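Re: [utport-woodies] Hardwax oil on white tops - worth the money?
From: Deming Qiu
To: list

On a November evening, Xiong wrote:

> Skinari say their new clear coat will bring a scuffed white
> surface back to "as new" in one go, and it's good on timber
> too. 228 dollars for the big tin. Has anyone tried it? I'm
> tempted to do the benches and all the small boxes while I'm at it.

I'd hold off, Xiong. I've read the Skinari sheet twice and I still can't find what they tested it on. "Up to 3,000 wipes" could mean anything. Wipes with what? A damp cloth and a gritty rag are two very different things.

My points, in order:

1. Marks don't vanish under a clear finish. You seal them in, and then you get to look at them for years. Dark scuffs and specks all over a white top need to come off first.

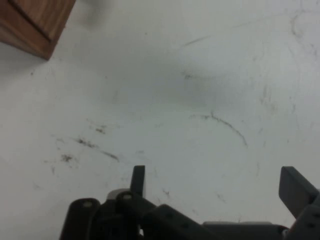

2. Timber and white board don't want the same product. Oil brings up the grain and the reddish colour in wood. On white it will most likely go yellow, and I'd want to see a sample that has sat by a window for a good while before I believed the label.

3. The price. The Vivovport shop sells a plain wax for 17 dollars. It's dull stuff, but I know what it does.

If you're set on it, buy the small tin and try it on the underside of one box. 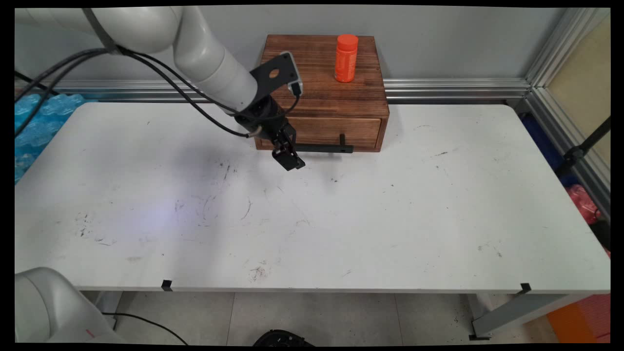 Leave it for 20 days before you decide, whatever the label says about curing overnight. I've been caught by "overnight" before, and I had the print of a coffee mug in my desk to show for it.

Happy to be proved wrong, but I'd want to see the sample.

Deming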